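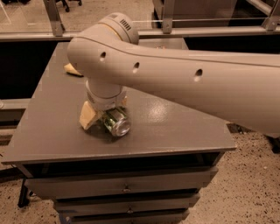
White arm with a drinks can held in its gripper.

Paid testers wanted: Jallon table-top arm
Garkusgate, Ferkside site
Posted October 6, 2025

Garkusgate is looking for people to try out the Jallon, a robot arm sold as a kit for small workshops, schools and packing rooms. You will set up jobs for the arm using our printed guide, run them, and tell us where the guide or the kit let you down. We are paying for 26 places.

No background in engineering or programming is needed. We would like to hear from people who have never used a robot as well as from those who use one at work.

What you will do

Each tester comes in for one visit. You start with the Kahsay teaching software on a laptop and use it to show the arm how to pick up everyday items such as drinks cans, boxes and tubs. After that you change the finger pads on the gripper and repeat one of the jobs. At the end you fill in a written form and talk to a member of the team.

The arm must be stopped before you reach on to the table. You will be shown how to do this and asked to do it yourself before the first job.

Who can apply

You must be 18 or over and able to read instructions in English. You need to be able to stand or sit at a table for an hour at a time, and a high chair can be provided. We cannot take anyone who has worked for Garkusgate or for one of its resellers since July.

Pay and travel

Testers receive £37 for each half day, plus local bus or train fares on production of a ticket. Payment is by bank transfer within 7 working days. Parking at Ferkside is free but limited, so please tell us if you are bringing a car.

Your information

Sessions are recorded with sound. Recordings are used by the product team only and are deleted once the new guide has gone to print. You may stop at any point and will still be paid for the half day.

How to apply

Ask for the short form at Ferkside reception or by post, quoting reference 708. Tell us which mornings or afternoons you could manage and whether you have any access needs. We reply to all applicants, including those we cannot place.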